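Section 4. Preparing the Work Surface and Running the Cup Handling Routine

4.1 Purpose of this section

This section applies to all attendants assigned to the tabletop arm in the Binville break kitchen and replaces the hand-setting instructions issued before November. Under the earlier arrangement, the attendant laid out cups and dishes at the start of each service. The arm now performs the cup portion of that work. The attendant remains responsible for the surface, for the starting positions, and for the decision to stop.

Questions about duties and job grading should be directed to Bhavana Subramaniam, Workplace Transition. Questions about the equipment should be directed to Boris Nedeljković, Griswood Site Engineering.

4.2 Marking the surface

1. Press the STOP control and confirm that the status line on the Troketti panel reads IDLE.
2. Clear the surface and wipe it with a dry cloth. Do not use spray.
3. Lay the horizontal strips of blue painter's tape first, then the vertical strips. Smooth each strip from the middle outward.
4. Press down every crossing with a thumb. A lifted corner can catch the rim of a cup.
5. Check the strips against the layout sheet. A strip that has shifted more than 2 mm must be pulled up and laid again.
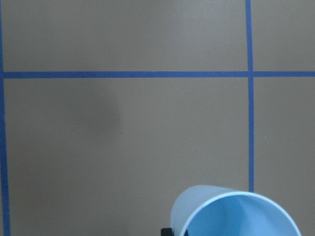
Figure 4-1. Tape lines and crossing, with cup on its side.

NOTE: Small specks of dust do not affect the routine. Crumbs, liquid, and loose pieces of tape do, and must be removed before the arm is started.

4.3 Setting the starting positions

1. Place dishes and appliances in the cells assigned to them on the layout sheet. Items the arm will not handle in the current routine may stay on the table if the sheet shows them there.
2. Place one cup in the starting cell, in the position called for by the routine. Upright starts and side starts are separate routines and are selected separately.
3. Keep cables behind the far edge of the work surface.
4. Step back behind the floor line and enter your initials on the panel.

CAUTION: Do not reach over the surface to adjust a cup once initials have been entered. Press STOP, wait for IDLE, make the adjustment, and enter your initials again.
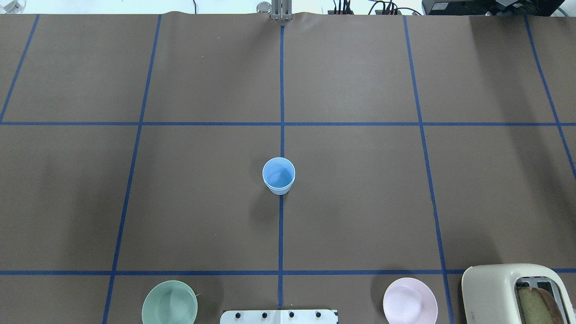

May an attendant move the tape lines to suit a different set of dishes?
Changes to the layout must be approved by Site Engineering, and a new layout sheet must be posted before the next run.

4.4 Running the routine

1. Select the routine from the panel and press START.
2. Watch the first complete cycle from the attendant position. The arm runs at 40 percent speed during this cycle.
3. If the cup is taken up and set down in its assigned cell, press CONTINUE. Speed then rises to 100 percent.
4. If the cup rolls, slips, or is set down across the wrong line, press STOP. Return the cup to its start and repeat from step 1.
5. After 2 failed attempts with the same cup, set that cup aside, mark it with a paper tag, and record it in the shift log.

A failed attempt is recorded against the routine. It is not recorded against the attendant and does not appear in any performance review. Attendants who have previously set tables by hand will often see a problem coming before the panel reports it, and are asked to stop the arm on their own judgment in such cases.

Side starts require closer attention than upright starts. The gripper approaches low, and a cup that is touched too early may turn on the surface.
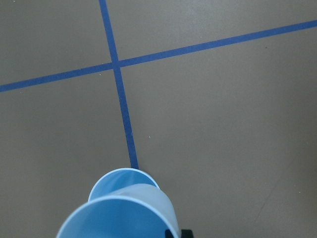

For this reason the first cycle of a side start may not be watched from the serving hatch or from the doorway. The attendant must remain at the attendant position until CONTINUE has been pressed.

4.5 Duties during automatic operation

Once the routine is running at full speed, the attendant may leave the attendant position to carry out other kitchen duties within sight of the table. These include restocking, greeting staff, and answering requests at the hatch. The attendant may not leave the room.

Meal and rest breaks are unchanged. The arm is to be stopped for the full length of the break unless a second trained attendant has signed in. Supervisors may not ask an attendant to watch the arm during a break.

4.6 Handover between shifts

1. Press STOP and wait for IDLE.
2. Record any tagged cups, replaced tape, and stopped cycles in the shift log.
3. Walk the incoming attendant through the current layout sheet at the table.
4. Both attendants sign the log.

NOTE: Training records for the Binville site are held by Kanokwan Chuensuk. An attendant whose name is not on the current list may prepare the surface under 4.2 but may not enter initials or press START.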